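The day the left arm stopped: an afternoon at the Ellix open lab in Jostthorpe
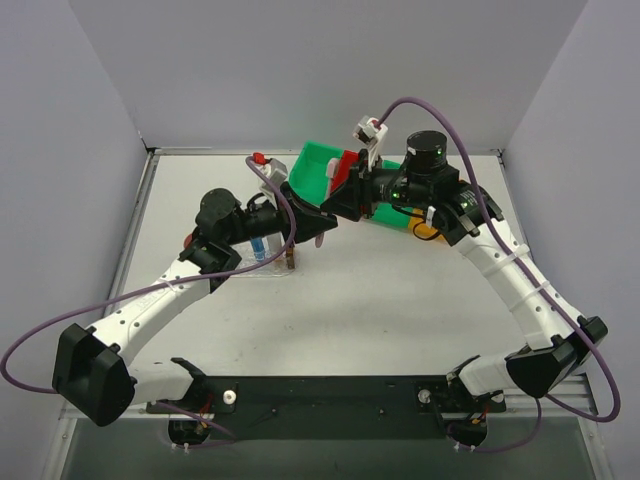
I had signed up for the April open afternoon at Ellix mostly to see robots do things well, and I came home talking about the one that quit. I mean that as high praise! I have been on a fair number of these visits, and the usual pattern is that the hosts pick their safest demo, run it until everybody has filmed it, and hand out a tote bag. Ellix ran its ordinary work while we stood there, and when the work broke they kept us in the room and let us watch them figure out why.

Getting there first. Jostthorpe is an easy drive, but the building is behind the old Vieira bakery and the sign faces the wrong way if you come in from the highway. I went past it twice. Parking is free in the gravel lot, and you check in at the side door, where they give you safety glasses and a sticker. There were 22 of us, split into two groups. Mine got the benches first and the machine shop second, which I'd recommend if they give you a choice, as the shop is noisy and you come out of it a bit dazed.

The project on the benches is called Plirnell. It's a long-running effort to get pairs of small arms to sort and hand over everyday items, and what makes it fun to visit is that the whole thing fits on a tabletop. You can stand close enough to hear the motors, a soft whine that goes up a little when an arm reaches out far. Each run is one small job: pick something up, move it, let go, back off. They do them in blocks of 100, and a counter on the wall screen ticks up as they go. Our block was in the thirties when we walked in.

For a while it was just plain pleasant to watch. The arms have a slightly careful way of moving, like somebody carrying a full cup, and our group got quiet and started rooting for them. A woman next to me whispered "come on, come on" at a block. Then, on run 41, the left arm reached in toward the middle, got most of the way, and stopped dead. It didn't droop or shake. The right arm froze a moment later, and a message came up on the screen in orange: left wrist, no reply.

I loved what happened next. The operator took her hands off the keyboard and said "power" out loud, her partner at the other side of the bench said "power" back, and only then did she press the stop. He put one hand under the left arm before she did it. When the motors lose power, the joints go slack and the arm comes down under its own weight, and these arms are heavier than they look (they let us hold a spare link and elbow later on, and I was surprised). So he held it, she cut the power, and he walked it down to the table. The right arm got the same treatment. It took maybe half a minute, and it was clearly something they had done plenty of times.

Someone in our group asked why they didn't just switch it off and on again. The answer was that they used to. Last year an arm lost contact in the same way, came back to life after a quick restart, and swung to its starting pose with a person's fingers still near the gripper. She got a pinch and a bruise, nothing worse, but it changed the routine. Now a restart needs both people to step back behind the yellow tape and say so, and the arms come up at a crawl for the first seven seconds. They have the incident written up on one page and taped to the cabinet, where visitors can read it. I wish more places did that.

Then came the hunt for the fault, and this was the best part of the day. The first guess was the cable. On any arm that bends this much the wires get tugged at every joint, and they told us that cables account for more lost time on Plirnell than everything else put together. If a loop is too short it pulls on the plug at full reach. Too long and it can snag on the elbow, or on whatever is sitting on the table. With the power off, one of them moved the left arm by hand through its whole range, slowly, while the other followed the wire with a flashlight. Out and back, out and back. On the third pass he said "there," and we all leaned in like kids.

It was a plug at the wrist that had worked its way partly out. At short reach it made contact fine. At nearly full stretch it let go. They pulled up the log and found the arm had dropped seven replies over the past couple of days, each one so short that the software shrugged it off and carried on. The warning had been there in the file the whole time, in among 970 other lines of routine chatter. The operator was pretty annoyed with herself about that and didn't hide it. She added an alert for dropped replies right then, standing up, with us watching over her shoulder – three typos and all.

The fix was small: push the plug home, give the wire a bit more slack, tie it down a little farther back. After that they ran the arm empty for a good while before letting it near any objects. They also threw out the whole block, including the 40 runs that had gone fine, on the grounds that they couldn't be sure which of them had been touched by the bad contact. There was a groan from our group at that. We had gotten attached to the count.

By the time we went off to the machine shop the bench was running again. I snuck back at the end with two others to check, and the wall screen said 22.

A few notes if you're thinking of going. Wear closed shoes, as they turned one man away from the shop for sandals and he had to wait in the hall with the coffee. The coffee is good, though. Groups go in at 1:00 and 2:30, and the later one is smaller. Kids are welcome at the benches but not in the shop. Ask to see the box of broken parts on the shelf by the door – stripped gears, cracked brackets, a connector melted into a little black raisin – and ask what each one did, because they will happily tell you. The next open afternoon is listed for the fall and I have my name down already.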